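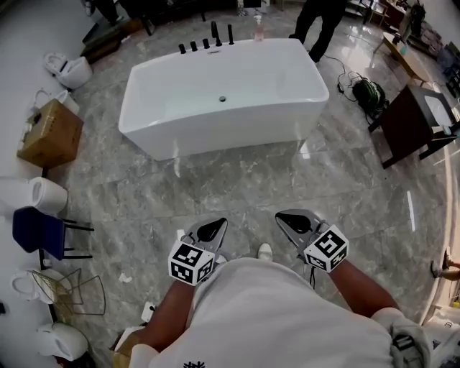

Last updated: August

Deck-mounted fittings on a freestanding tub: care and checks

Fittings that pass through the rim of a bathtub are handled more often than wall fittings and collect more standing water at the base. The notes below apply to a freestanding rectangular tub with a five-piece set on the far rim: three knobs, a curved spout and a handheld shower. Other layouts differ in the hole spacing only.

Matte and gloss black finishes

Find out which coating you have before choosing a cleaner. Powder coat and electroplate tolerate different products, and the fitting sheet normally names the process. If the sheet is lost, assume the weaker coating.

Wipe with a microfiber cloth and a drop of dish soap in lukewarm water, then rinse and dry. Do not use vinegar, descaler, melamine sponge or scouring cream on black. For lime at the base of a knob, lay a damp cloth around it for 20 minutes and lift the scale with a wooden toothpick. A plastic pick is also acceptable. Repeat if needed.

Chrome drain

A small round chrome drain takes ordinary bathroom cleaner. Rinse before the cleaner dries. Clear hair from the drain once a week. A slow drain in a new installation usually indicates debris in the trap.

Knob bases and spout seal

Press each knob lightly sideways. Movement at the rim means the backnut under the deck has loosened. Tighten by hand, then one quarter turn with a basin wrench. Overtightening can crack an acrylic deck. Rodica Văduva, who fits tubs for Dramani, marks each nut and the deck with a paint pen at installation so that rotation shows at the next inspection.

Handheld shower

Pull the hose out fully twice a year and inspect it where it passes through the deck. Replace it if the outer sleeve is frayed. The hose must return without rubbing on the supply lines.

Clearance

Leave 500 mm behind the tub where the room allows. Less than this and the backnuts can be reached only by moving the tub. A pump bottle can stand on the floor behind the rim, but wipe under it, as soap residue dulls polished stone.

Marble and marble-look tile

Check which one you have. Acid cleaners etch real marble and have little effect on porcelain. For stone, use a neutral cleaner only. Set cable reels and tools on a mat while work is in progress; a dragged plug can scratch a polished face.

Cable reels

Unwind a reel completely before running a heater or wet vacuum over 1,000 W. Route the cable along a wall and keep it away from a filled tub.

Corrections to Tiago Tavares, Bunddale workshop notes.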